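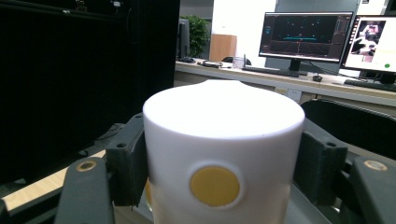

Tomomi Sekiguchi wants to know if it's true that you can teach a robot to tidy your bedroom just by tidying it yourself with a pair of robot fingers. The leaflet for the Kendevine kit says so, or nearly says so. "Show it once, and it knows," it says on the front.

Hmm. Let's take that slowly.

What do you get?

The Kendevine is made by a firm called Eklund. It costs 180 pounds and it is a gripper, a tool for picking things up. Two thick fingers press on something from both sides and hold it, a bit like kitchen tongs. A camera looks down past the fingers and records what they are doing.

What you don't get is a robot. Look carefully at the leaflet and you will find this on the back, in the small print. You hold the gripper yourself. Your arm does the lifting, and your brain does all the thinking.

So how is a robot meant to learn from it?

Think of somebody filming their hands while they tie a shoelace. If you watched enough films like that, you might work out how to do it. A computer can be trained in a similar way. It is given lots of recordings of a gripper doing a job, and it looks for patterns: when the fingers look like this, they close. When the thing is over there, they move across.

Later, a robot arm with the same sort of fingers can try to copy those patterns. This part is a real idea and a clever one. Scientists do use it.

Is once enough?

No. I don't think "once" should be on the leaflet at all. Eklund's own guide, which you only see after paying, suggests 246 recordings for one simple job, such as putting a cup on a shelf. That is one cup and one shelf. If you swap the cup for a much bigger one, the computer may well be stuck, and you could have more recording to do.

Now think about a bedroom. Socks, books, half a jigsaw, a jumper that is inside out. Each of those needs a different kind of grab, and a soft jumper never lies the same way twice.

What is it good at?

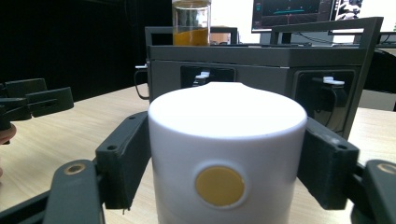
Photo: Pirnelura Workshop / used with permission

A smooth white cylinder suits fingers like these. They can press flat against both sides, and a stiff shape won't flop about. The round yellow patch on the front helps you see which way the thing is facing, too. There is a second gripper at the left, with a fingertip on it, and that brings me to another complaint. The leaflet talks about "two-handed jobs", but the kit comes with one gripper. For two you have to buy 2 kits, and that makes 360 pounds!

Could a child use it?

The label says age ten and up. A class in Brevville tried one in July, and the children liked squeezing the handle very much. They were less keen on doing the same job over and over. They stopped after 32 goes, and I would have stopped sooner.

You would also need a fairly powerful computer, and a grown-up who doesn't mind setting it up. And after all that you would still need a robot arm to do the copying. Eklund doesn't sell one.

Words to know

Gripper: the part of a robot that holds things.
Recording: a saved film of the job, along with how the fingers moved.
Training: letting a computer look for patterns in lots of recordings.

Should you ask for one for your birthday?

If you like the idea of helping a computer learn and you have plenty of patience, borrow one first and see. If you want a clean bedroom, I'm afraid Tomomi and everybody else will have to pick up the socks by hand for now.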